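공용 작업대를 비우는 일, 물건의 자리를 정하는 일
탈사이드 생활공방 운영 담당자 인터뷰

탈사이드(Tullside) 생활공방은 주민이 예약 없이 들러 간단한 수선과 공작을 할 수 있는 공용 작업 공간이다. 2층 전체를 쓰는 이곳에는 넓은 목재 작업대와 벽면 수납장, 개수대가 있고, 등록된 공용 물품은 모두 1629점이다. 공방은 지난 1월 물품 관리 지침을 전면 개정하였다. 개정의 핵심은 보관 기준을 품목별 분류에서 작업별 분류로 바꾸고, 이용을 마친 작업대의 정리 절차를 새로 정한 것이다. 본지는 개정 지침의 배경과 현장에서의 적용 과정을 듣기 위해 수요일 오전 개관 전 시간에 공방을 찾아 운영 담당자를 만났다. 담당자는 개인 이름을 싣지 않는 조건으로 인터뷰에 응하였으며, 이하 ‘담당자’로 표기한다.

지침을 고치게 된 직접적인 계기를 묻자 담당자는 분실 신고 대장을 먼저 펼쳤다. 개정 전 한 해 동안 접수된 분실 신고는 197건이었다. 담당자는 이 가운데 상당수가 엄밀한 의미의 분실에 해당하지 않았다고 설명하였다.

“대장에 적힌 물건을 나중에 찾아보면 건물 안에 있는 경우가 많았습니다. 가위가 공구 서랍에서 나오고, 풀이 개수대 옆 바구니에서 나왔습니다. 이용자가 물건을 가져간 사례는 드뭅니다. 원래 자리가 어디인지 알기 어려우니 가까운 빈칸에 넣어 두고 가신 것입니다. 다음 분이 그 칸을 열어 볼 이유가 없으니 신고가 들어옵니다. 저희는 그 신고를 보고 새 물건을 샀고, 몇 주 뒤에 먼저 것이 나왔습니다.”

이전 지침은 개관 당시 자매 시설인 마하웡(Mahawong) 자료실의 분류표를 그대로 가져온 것이었다. 문구는 문구끼리, 공구는 공구끼리, 청소용품은 청소용품끼리 모으는 방식이다. 담당자는 이 분류표 자체에 결함이 있었다고 보지는 않는다고 말하였다.

“자료실에서는 지금도 그 표를 잘 쓰고 있습니다. 그곳에서는 직원이 물품을 내주고 직원이 거두어들입니다. 표를 외운 사람이 정리를 합니다. 저희 공방은 이용자가 직접 꺼내고 직접 넣습니다. 처음 오신 분도 계시고 초등학생도 있습니다. 그분들께 드라이버는 공구 3열, 건전지는 전기 소모품 1열이라고 말씀드리는 것은 무리가 있었습니다. 장난감 건전지 덮개를 여는 분에게는 드라이버와 건전지가 한 번에 필요한 물건입니다.”

개정 지침은 이러한 판단에 따라 수납장을 작업 단위로 다시 나누었다. 종이 작업, 천 수선, 소형 조립, 포장, 닦기의 다섯 구역이다. 같은 품목이 여러 구역에 중복하여 놓이는 것을 허용하였고, 대표적인 품목이 가위이다. 종이용과 천용을 분리하고, 포장 구역에도 별도로 비치하였다. 중복 비치에 따르는 비용 문제는 없었는지 물었다.

“내부 검토에서 가장 많이 나온 질문이 그것이었습니다. 결과적으로 추가 구입은 많지 않았습니다. 흩어져 있던 것을 모아 보니 가위는 이미 충분하였습니다. 서랍 안쪽과 개수대 아래, 창틀에서도 나왔습니다. 다섯 구역에 나누어 놓고도 여분이 있었습니다. 새로 산 것은 구역 표지와 칸막이 정도입니다.”

표지는 인쇄물 전문 업체인 킴악(Kimach)에 의뢰하였다. 처음 시안은 구역별로 색을 달리하고 기호를 넣은 것이었으나, 시험 부착 기간에 기호의 뜻을 묻는 이용자가 이어져 글자만 남기는 것으로 정리되었다. 담당자는 글자 크기를 정하는 데 예상보다 긴 시간이 걸렸다고 회고하였다.

“서랍 앞에 서서 읽을 수 있는 크기와 작업대에 앉아서 읽을 수 있는 크기가 다릅니다. 서랍 표지만 생각하면 작아도 됩니다. 그런데 앉아서 일하던 분이 고개를 들어 표지를 찾는 경우가 더 많습니다. 결국 구역 이름은 크게, 품목 이름은 서랍에 작게 붙이는 두 단계로 하였습니다.”

칸막이는 높이를 조절할 수 있는 제품을 골랐다. 다만 소형 조립 구역의 얕은 서랍에는 맞지 않아, 그 구역만 두꺼운 종이를 접어 끼웠다. 담당자는 보기에는 덜 정연하나 교체가 쉬워 당분간 그대로 둘 계획이라고 밝혔다.

개정 지침에서 이용자에게 가장 크게 달라진 부분은 작업대 정리 절차이다. 이전에는 “사용한 물품은 제자리에 둡니다”라는 한 문장이 전부였다. 개정 지침은 이를 두 단계로 나누었다. 첫째, 작업이 끝나면 꺼낸 물건을 작업대 위에 서로 겹치지 않게 펼쳐 놓는다. 둘째, 펼쳐 놓은 물건을 하나씩 해당 구역으로 옮긴다. 정리를 하면서 오히려 물건을 펼치도록 한 이유를 물었다.

“쌓인 채로 치우면 밑에 깔린 것을 놓칩니다. 종잇조각 사이에 풀 뚜껑이 들어가 그대로 버려진 일도 있었습니다. 펼쳐 놓으면 무엇을 꺼냈는지 본인이 알게 됩니다. 또 공방 물건과 개인 물건이 이 단계에서 갈립니다. 음료나 안경집처럼 가방에서 나온 것이 늘 섞여 있기 때문입니다.”

작업대 위의 음료는 개정 과정에서 따로 논의된 사안이다. 초안은 음료 반입을 전면 금지하였으나, 장시간 작업하는 이용자의 의견을 받아들여 뚜껑을 돌려 닫는 용기에 한해 500밀리리터까지 허용하는 것으로 수정되었다. 컵과 빨대 용기는 창가의 휴게석에서만 쓸 수 있다.

“목재 상판이어서 물기에 예민한 것은 사실입니다. 그러나 두세 시간씩 천을 꿰매는 분께 물도 드시지 말라고 할 수는 없습니다. 뚜껑이 있는 병은 넘어져도 피해가 적습니다. 다만 정리할 때 병이 마지막까지 남는 일이 잦습니다. 공방 물건은 표지를 보고 넣으시는데, 병은 표지가 없으니 그대로 두고 가십니다. 그래서 안내문에 개인 물건을 먼저 가방에 넣어 달라는 문장을 넣었습니다.”

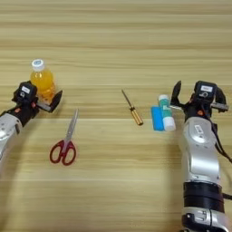 목재 작업대에 놓인 주스병과 가위, 드라이버, 풀. 품목이 대부분 서로 떨어져 있다.

담당자는 물건이 적을 때에도 펼치는 단계를 생략하지 않도록 안내한다고 말하였다. 몇 점 되지 않는다고 한 손에 모아 쥐면 첫 번째로 눈에 띄는 서랍에 한꺼번에 들어가기 쉽다는 것이다. 가위와 드라이버, 풀은 크기가 비슷하여 한 칸에 들어가지만, 작업별 분류에서는 돌아갈 구역이 서로 다를 수 있다. 가위의 경우 날을 닫은 상태로 눕혀 놓고, 옮길 때에는 날 쪽을 감싸 쥐도록 하였다. 풀은 뚜껑이 닫혔는지 확인한 뒤 종이 작업 구역에 세워 보관한다.

절차가 늘어난 데 대한 이용자의 반응은 엇갈렸다. 개정 직후 의견함에는 번거롭다는 내용과 찾기 쉬워졌다는 내용이 함께 들어왔다. 특히 오래 다닌 이용자일수록 불편을 호소하는 경향이 있었다고 한다.

“오래 오신 분들은 이전 자리를 몸으로 기억하십니다. 손이 먼저 옛날 서랍으로 갑니다. 저도 한동안 그랬습니다. 그래서 옛 위치에 ‘옮겼습니다’라는 쪽지를 붙이고 새 구역을 적어 두었습니다. 원래는 한 달만 붙이려 하였는데 아직 떼지 못한 것이 몇 장 있습니다. 줄자 쪽지는 떼었다가 요청이 있어 다시 붙였습니다.”

어느 구역에도 들어맞지 않는 물건은 출입문 옆의 보류함에 넣는다. 보류함은 개정 지침에서 신설된 것으로, 이용자가 판단하기 어려운 물건을 억지로 서랍에 넣지 않게 하려는 장치이다. 직원은 매일 마감 때 보류함을 비우고 내용물을 대장에 적는다. 같은 물건이 되풀이하여 보류함에 들어오면 표지나 구역에 문제가 있는 것으로 보고 수정 여부를 검토한다. 실제로 송곳은 천 수선 구역에 배정되었으나 보류함에서 거듭 발견되어 소형 조립 구역에도 한 점을 추가로 두었다.

유사 시설의 문의도 들어오고 있다. 인근의 닌브리지(Ninbridge) 청소년관은 개정 지침을 참고하여 자체 정리 기준을 마련하는 중이다. 담당자는 지침 전문을 제공하면서도 다섯 구역을 그대로 옮기는 것은 권하지 않았다고 한다.

“저희도 다른 시설의 표를 그대로 가져와서 어려움을 겪었습니다. 청소년관은 모형 작업이 많고 천 수선은 거의 없다고 들었습니다. 그렇다면 구역이 달라져야 합니다. 먼저 일주일 동안 작업대에 무엇과 무엇이 함께 올라오는지 적어 보시라고 말씀드렸습니다. 저희가 처음에 한 일도 그 기록이었습니다.”

남은 과제로 담당자는 닦기 구역의 위치를 들었다. 현재 이 구역은 개수대 아래에 있어 허리를 굽혀야 하고, 문을 열면 옆 사람의 통로를 막는다. 작업대 가까운 선반으로 옮기는 안이 있으나, 젖은 걸레를 목재 수납장에 둘 수 없어 결정이 미루어지고 있다. 마른 용품과 젖은 용품을 나누어 두는 절충안은 다음 분기에 시험할 예정이다.

인터뷰를 마칠 무렵 개관 시간이 되어 첫 이용자가 들어왔다. 담당자는 포장 구역의 테이프가 떨어졌는지 확인해야 한다며 자리에서 일어났다. 개정 지침의 전문은 공방 안내대에서 열람할 수 있으며, 의견은 안내대 옆 의견함을 통해 상시 접수한다.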